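Noreen Sial
2023-12-27

Went to the Hastov open day in the end. I said I wouldn't. Ghazala Malik had a spare place and there was a free lunch, so here are my notes, in no special order. 1/

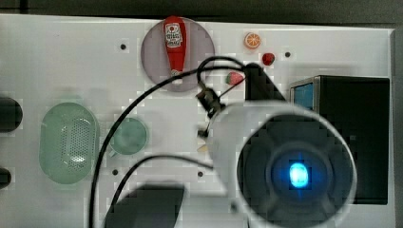
The pitch, from the man with the headset mic: a kitchen helper that tidies up after tea. Plates, toy fruit, a colander, a bottle of ketchup. You say what you want moved and the arm goes and moves it. 2/

It did move things, I'll give them that. I watched it go for the strawberry three times and it got it on the third. People clapped. I have a nephew who can do this and he wants paying in crisps. 3/

I asked what happens with a real strawberry, a ripe one. "That's on the roadmap." I asked what happens with a wet plate. Also on the roadmap. Busy old road. 4/

They kept saying 245 tasks. I asked to see the list and was told it's on the Cinurness site. Had a look on the train home. "Pick up orange" and "pick up orange slice" are separate tasks. So are "put on plate" and "place on plate". 5/

The blue light on the end of the arm got more questions from the crowd than anything else. A woman next to me wanted to know if it meant the thing was thinking. The answer took 6 minutes and I still couldn't tell you what it means. 6/

To be fair to them, the younger engineer at the back table was very good. Told me straight that it struggles when a cable gets in the way or when someone shifts the table. I'd have listened to her for an hour. She got no slot on the stage. 7/

Price: no answer. Date: "after June". Who fixes it when it stops: a firm called Onuoha, who weren't there. 8/

Ghazala thinks I'm being mean and that the Grondomach one she saw last year was far worse, dropped everything, had to be switched off and on. Fine. Better than Grondomach. Put it on the box. 9/

I'd go again if they let us bring our own washing up. I did ask. The headset man laughed and moved on to the next person. 10/

Lunch was a cheese roll, by the way. Handed out by a human, took 20 seconds. 11/11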